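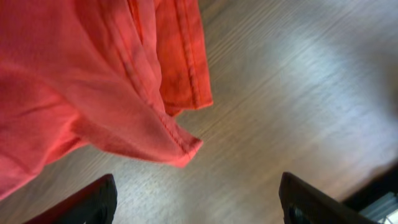
Did anybody lose their job when the folding robots came in?

Not so far. One person on second shift retired in April and wasn't replaced, and you can make of that what you want. Everybody else is still on the floor, most of them doing something a bit different from what they did last year.

I get asked that at every cookout now so I figured I'd put it at the top. Writing this on lunch, excuse the mess.

For anyone new, I work in the finishing room at Drodden. We take in returned and overstock clothes from other companies, sort them, check them, fold them, bag them, send them back out. T-shirts mostly. Sweatshirts, shorts, the odd pile of baby stuff. 22 of us across two shifts. A full day is 4,000 pieces, and until this winter every single one got folded by a person standing at a table. I did that for six years and my right shoulder can tell you all about it.

Then Pretura put in the stations. Four of them, along the wall where the old bagging line was. Each one is a pair of arms and a table. That's it really. I'd expected something bigger, with a cage around it and a yellow light going. It's a table.

First week was bad. Not scary bad, just slow. One T-shirt took longer than I take to fold a whole stack, and half the time an arm would pinch the hem, lift, lose it, and go back for the same hem. We all stood there and watched. Somebody cheered when it finally got a sleeve in. Then the supervisor asked if we had work to do and yes, we did, we had all the work we'd had the day before plus the ones it had dropped.

It's better now. A plain tee is down to 65 seconds on a good run. I'm still way faster. But I don't fold at two in the morning, and I don't fold through lunch, and apparently that's the math they care about.

What it's good at: the same thing over and over. Give it a bin of one kind of shirt and you can nearly forget it's there.

What it's bad at: anything inside out. Anything thin and slippery. Hoods. Drawstrings, oh my god. And a thing that comes out of the bin all in a wad, with a sleeve pulled through the neck, it'll fuss at that forever if you let it. A person gives it one shake by the shoulders and it's done. Took me months to notice I even do the shake.
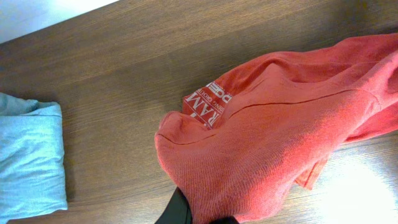
What I do all day now

So my job title is "station lead" which came with a lanyard and a small raise (small). I look after two of the stations. I load, I clear, I pull the ones it gave up on and finish them by hand. I check the folds before they go to bagging. When an arm stops I look at the tablet and the tablet says one of a dozen things, and nine of those mean "move the shirt a little and press resume."

The tablet runs on a thing called Trelon. I don't love Trelon. It logs every stop and wants a reason, and the reasons are in a drop down menu and none of them is ever the right one. I've been picking "fabric condition" for everything. So has the other shift, we compared. If somebody upstairs is making charts out of that data I'm sorry.

More walking, a lot less bending. Shoulder's better, I'll give it that. I haven't iced it since spring. On the other hand my feet are killing me and I asked for mats between the stations and I'm still asking.

The thing I didn't see coming is how much the quiet changed. Used to be eight of us around the long tables, folding and talking, and you could fold for hours and not notice because you were busy hearing about somebody's kid's wedding. Your hands just went. Now we're spread out, each with our own couple of tables, and you can't really chat across a room when you're watching for a stop. I know who's on my shift. I don't know what's going on with them like I used to. That sounds dumb written down but it's the part I'd change first.

We did get them to move break so both ends of the room go at the same time. That helped. We had to ask three times.
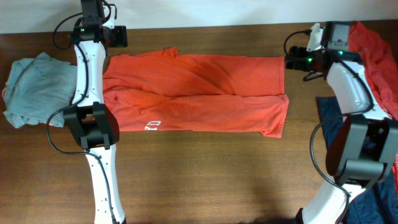 And then there's the training question, which people at work are touchier about than I am. When the stations came in they wanted a few of us to show how we fold. You hold these controls and the arms copy you, shirt after shirt, all afternoon. Some people flat out said no thanks, I'm not teaching the thing that wants my table. I get it. I said sure, partly because it paid extra and partly becuase I was curious, and I'll admit there was something kind of nice about it. Somebody wanted to know how I do it. Six years and the first one to ask was a robot company.

But we should've gotten something in writing before we did it. What happens to the hours, whether we get trained up on the repair side, any of it. We got a pizza lunch and a meeting. The meeting was fine. "No current plans to reduce headcount" was the line, and everybody in that room heard the word current.

I have a friend over at Bouchard, similar work, bigger building, and they did it the other way around. Sat down with the floor first, before anything got delivered. Agreed that nobody gets moved off their shift without a month's notice, and that stop time doesn't count against your numbers. Same kind of arms, same kind of stops, but people there talk about it way different than we do. I've been bringing that up with our supervisor and she wrote it down, at least.

If your place is about to get these, ask early. Ask who clears the stops and if that counts as your work. Ask what the tablet is keeping on you. Ask about mats! And hang on to one of the long tables, tell them it's for the rejects, whatever. We kept one and it's where everybody ends up at the end of shift, doing the hoodies by hand and catching up.

Somebody in the comments last time wanted to know if I'd go back to how it was. Ask me on a day with no drawstrings and I'd say no. I think I'd want the arms and the old table layout both, and I don't see why we can't have that, there's space now the bagging line is gone.

Ok, that's lunch. Next post will be the tomato thing I promised, they finally came in.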